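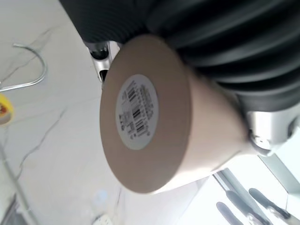
Slide 1. Wrist camera view: cone in the gripper, labelled end outwards.

Speaker notes, Felista Gachanja, Sondale group meeting, 12/8/21

Start with the question. Can the arm pick up a part and show its label to a reader without putting it down again? At Nyaga they regrasp every time, and it costs them cycle time.

Point at the label. Three barcodes, all at an angle because the cone is tilted. The small print is too blurred to read at this distance, so we don't try. The method only uses the codes.

Method, keep it short:
Take one wrist image after the grasp closes.
Fit an ellipse to the round end face.
Work out the tilt from the ellipse and correct the label before decoding.
If decoding fails, turn the wrist and take another image, up to four images in all.

Result. We ran 144 grasps on the Vornudwood bench. 53 of them needed more than one image. All but 3 gave a code within the limit. Those 3 had the ridged finger over part of the end face, and turning the wrist can't help with that.

Mention the marble top. The veins gave us false edges in the first version of the fit. We now mask everything outside the label border. Bright patches on the counter are still a nuisance, and Sulton will ask about lighting. We have not tested under their lamps.

Next: darker labels, and cones with a dented rim. Bench time is booked for March.

Questions. Backup slide has the ellipse fit.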